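4. Equipment planning and cost allocation

4.1 Scope of the purchase

The planning problem in this section is limited to one tabletop cell with a single arm, meant for handling household containers and the textiles that lie under and around them. The Maldale laboratory already owned a workbench, lighting, and a control computer fast enough for the policy rates reported in Section 3. The items left to buy were the end effector, the mounting hardware for fixed cameras, spare fingers, and the consumable task objects. We treat the arm as a sunk cost and leave it out of the totals, as did the earlier budget prepared by Dastach for a cell of the same size.

Three end effectors were compared: a parallel gripper, an articulated gripper with two fingers, and a suction tool. The suction tool was dropped early. It could hold a smooth lid but had no useful hold on cloth, and the plan did not allow for a tool changer. The parallel gripper cost less than the articulated one but needed a separate set of finger blanks for rim grasps, and machining time for the blanks was charged to the same account. With that charge included, the gap between the two was small enough that maintenance terms decided the matter.

4.2 Cost lines

Costs were divided into fixed lines, paid once, and running lines, paid per block of trials. A block is 600 trials. Fixed lines were the gripper, its cable set, the camera mounts, and the controller license from Silus. Running lines were fingertip replacement, cloth laundering, replacement of chipped or cracked containers, and operator hours. Operator hours made up the largest running line under every assumption we tested. For this reason the reset time between trials matters more to the budget than the list price of any single part.

Reset time was taken from a pilot of 670 trials run before the order was placed. Trials in which the cloth had to be straightened by hand took longer to reset than trials in which only the lid was put back. We therefore entered cloth resets and lid resets as separate rows in the planning sheet. The two rows use the same hourly rate. Travel, training, and desk time were kept out of both.

Task objects were bought in sets of 4, with one set kept sealed as a reference. A cheaper plan would buy single items as they wear out, but suppliers change molds without notice, and a small change in the lip of a lid can alter the grasp height. The reference set was priced as a fixed line. Cloths were not matched in this way. A worn or marked cloth stayed in use until it tore, and the plan carries no allowance for stain removal beyond ordinary washing.

4.3 Clearance and mounting

Clearance affects cost through the choice of camera mounts. Side mounts are cheap and attach directly to the bench, but a tall object placed close to the camera hides part of the table behind it. Overhead mounts avoid much of this and require a separate frame. We priced both. The side mount was selected for the first year, and the frame was listed as a deferred item with a fixed quotation.

The object that set the clearance requirement was a large white container with a domed lid. A gripper reaching the back of the lid has to come down past the top of the dome with its fingers open, so the opening width and the outer width of the finger linkage both enter the layout. A reserve of 15 percent was added to the working height in the layout drawing. Figure 4 shows the cell with this container on the cloth-covered table. 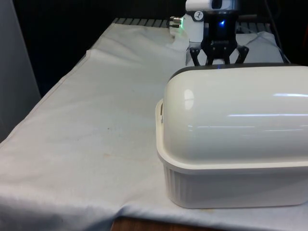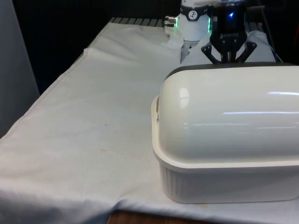
Figure 4. Two views of the container task. The open fingers of the black gripper are above the dark back edge of the lid, and the container rests on the cloth.

4.4 Replacement schedule

The replacement schedule was drawn up by Sándor Dobos from the pilot records and from the service terms supplied by Awan. Fingertips are replaced at the end of each block whether or not wear can be seen. Cables are inspected at the same point and replaced only if the jacket is damaged or a connector no longer seats fully. The gripper body has no planned replacement date. It is carried at full value for the first year and at half value for the second.

Containers follow a different rule. A lid with a chip on its rim is removed at once, while a base with minor surface damage may stay in use as long as the flange is intact. Replacements come out of the running line until it is spent. After that, a new request must be filed against the reserve, and the block under way is completed with the sets on hand. The sealed reference set may be opened for measurement but is not used in trials.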